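Surncombe, the long quiet year

Oct 29, 2020

Caught the owner of the Craddock on the phone between deliveries. Twelve minutes, she said, then the fish guy comes. We got closer to thirty.

The Craddock is a diner. Counter, booths, pie case by the register. It has been on the main drag in Surncombe for longer than she has owned it, and she has owned it since she was 26. Closed in March like everybody. Opened a takeout window in May. Dining room came back at half the seats, then went away again, then came back.

"I don't plan past Sunday," she says. "I used to have a calendar. It's still on the wall, it's just wrong."

First question was the menu, as that's what readers keep writing in about. The old one ran 6 pages, laminated, with a page just for omelets. The new one is a single sheet. She cut it herself one night at the kitchen table with a marker and says it took three tries.

"First pass I took off two things. Two! Then I looked at the food bill and got mean."

Gone: the liver and onions, the stuffed peppers, most of the omelets. Staying: meatloaf, patty melt, the chicken soup, eggs any way you want as long as it's a normal way. The liver got her the most phone calls. One man called three times. She told him she'd make it for him on Mondays if he ordered ahead, and he does, and now so do his neighbors, so the liver is sort of back.

On money she is blunt. The loan covered payroll through the summer. The window did better than she expected, mostly breakfast sandwiches, mostly guys headed out to the plant in Drevham. Best week they sold 1,000 of them. Worst week she doesn't want in print.

"Sandwiches paid the gas bill. I never even liked making them."

The thing that surprised her was the small stuff. Lids. Paper bags. The price of gloves, which she brings up on her own and then brings up agian ten minutes later. And condiments. Shared bottles came off the tables in spring, packets went on, and the customers hated the packets. Kids can't open them. Neither can anybody over seventy. So now a bottle goes out with the order, comes back, gets wiped down, goes out to the next booth. 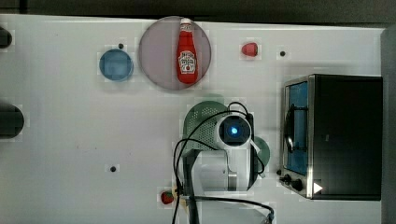 A regular at the counter, listening in, said the packets were the one thing that almost drove him to the Windura across the highway, and that the meatloaf was what kept him. He also wanted it known that the coffee has gotten better since March. Stronger, anyway.

She laughs at that. Same coffee, same machine. "He's just drinking it while it's hot now. He's got no one to talk to."

Staff is down to 6 from 12. Two went back to school, one moved to be near her mother, the rest found other work and she doesn't blame them. She is on the grill herself most mornings. Bad knee, good shoes. Her son does the window after his online classes let out and is, she says, slow but polite.

What about winter? Long pause here, somebody dropping a pan in the background. No patio, no heaters, she priced them and hung up. More soup. Pot pies to take home and bake, she is testing crusts now and isnt happy with any of them. Maybe a Thanksgiving plate if enough people sign up for it.

Would she sell? People have asked, she says. One was even serious.

"I told him to come work a Saturday with me first. He didn't call back."

Then the fish guy was at the door and she had to go. Takeout window is open 6 to 3, closed Mondays unless you're there for the liver.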